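Apolinar Tlapale has run the produce stand on the ground floor of the Branden market hall for most of his adult life, and he still does the buying himself. He is at the wholesale yard in Hemness by 4 in the morning, before the trucks from the coast have finished unloading.

"If you come at six you get what other people left," he says. "It's fine fruit. It's just not the fruit I want."

Oranges are the part of the job he likes best. Between October and the spring he sells more of them than anything else, and last winter he went through 812 crates. He keeps the number in a notebook under the register, along with the price he paid for each lot and a word or two on how it sold. One entry just says "seeds."

I asked him how a shopper should choose.

"Weight," he says. "Pick up two the same size and keep the heavy one. Color doesn't tell you much. People walk past an orange with a little green on it and it could be the sweetest one on the table."

He is less patient with squeezing. "Once, gently, okay. Some people go through the whole pile."

His main supplier is Bent Gunnlaugsson, who imports citrus through a small firm called Baert. The two have argued over prices for years. Gunnlaugsson, reached by phone on a Wednesday, said Tlapale sends back more fruit than any other customer.

"He called me over one soft crate in a load of 106," Gunnlaugsson said. "I gave him the credit. He was right about the crate."

Tlapale doesn't remember the call but says it sounds like him.

At home he keeps oranges on the counter for the week and puts the rest in the refrigerator drawer, with no bag. He eats one after lunch, standing up. His wife makes marmalade in January from whatever didn't sell, and a few jars end up on the stand next to the lemons.

He has no plans to retire. His daughter has offered to take over the early drive, and he is thinking about letting her do Mondays.
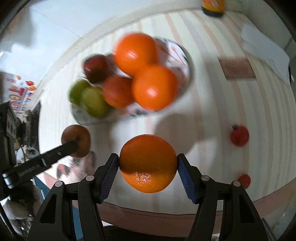
An orange over a striped tablecloth. Tlapale says to judge by weight before color.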